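October 23, 2023

Up too late again. Writing this before I forget what we decided, because last time I didn't and we lost two days to it.

So. The folding numbers. Trained the policy on the first batch, 200 demos, all cloth, hand-held grippers only, no arm anywhere near the collection. Then put it on the real arm this afternoon. It does the first grasp fine. Goes down, closes, lifts. Then the second fold is a mess, it hovers, drifts left, closes on air. Belmiro thinks it is the latency thing. I think it is the demos. We argued through lunch and I ate standing up.

What I found after lunch (this is the part worth keeping): went through the second-fold clips one by one. In almost all of them the person doing the demo squeezes the cloth, stops, has a think, then moves. The stop is long. The policy learned the stop. Of course it did! If half your frames at that point say "stay where you are" then staying where you are is a pretty good guess. Filipa said this in the spring and I waved it away. Told her so today. She was nice about it, which was worse.

Test for tomorrow: same 200, but trim the still parts. Anything where the gripper moves less than the threshold for more than a beat, cut it down. Keep the jaw closing, that has to stay whole or it won't learn to close. Don't touch the first grasp. Train again with the same seed. If the hover goes away, good, I was right for once. If it doesnt, Belmiro gets his latency week and I buy coffee.

Also the calibration. The Stitari set and the Resis set were done with different jaw widths at zero and someone (me) merged them without checking. 354 clips in one, 9 bad ones in the other that should have been thrown out and weren't. Wrote a small script, it flags any clip where the closed width never gets under the pad thickness. Found the 9 right away plus one I'm not sure of, left that in. Need to put the script in the shared folder. Have not put the script in the shared folder.

390 total is the number I promised for the November writeup. Still short. Don't want to pad it with easy ones. Belmiro wants more tables, more rooms, more junk in view, his line is that a clean lab desk teaches the thing about clean lab desks. Agree with that one. Every clip from Aguiar has the same gray wall behind it and the policy falls apart the second you turn it to face the window. The home clips are uglier and they hold up better. Not a result yet, only ran it a few times, but I would bet on it.

Things that went wrong today, quick:
- tracking lost twice on fast wrist turns, same as before, slow down or light the room better
- disk full in the middle of an export. again
- the Biltent people moved the call and I missed it, must write back and say sorry
- left pad on the spare set is peeling at the corner, glue it

Filipa's idea for the cloth: stop treating a fold as one long move. Tag the pinch, the lift and the lay-down seperately and see which one the errors land in. More work for whoever does the tagging (me, it'll be me). But right now "success" is just did it look folded at the end, and that tells us nothing about where it broke. Said yes. Going to try it on a small pile first and look at how well two of us agree before doing the lot.

Pasting these in so I have the grippers and the setting in the same place as the notes.

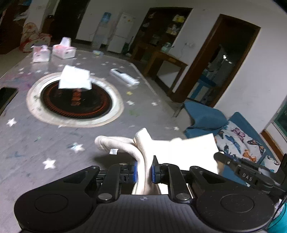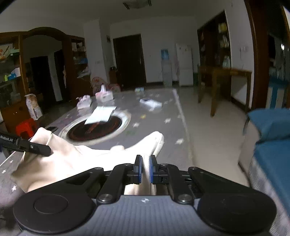
Why use hand-held grippers for the demos and leave the arm out of it? Speed, mainly. A person can do a fold with the thing in their hand in a few seconds and do it in any room, where driving the arm by remote takes several times as long and comes out jerky. The price is that people move in ways the arm can't, so some clips have to be thrown out for reach or for speed. I keep wanting a number for how many and I keep not working it out. Put that on the list after the trim test.

Okay. Export is at the slow part. Alarm set. Remember the script. Remember Biltent.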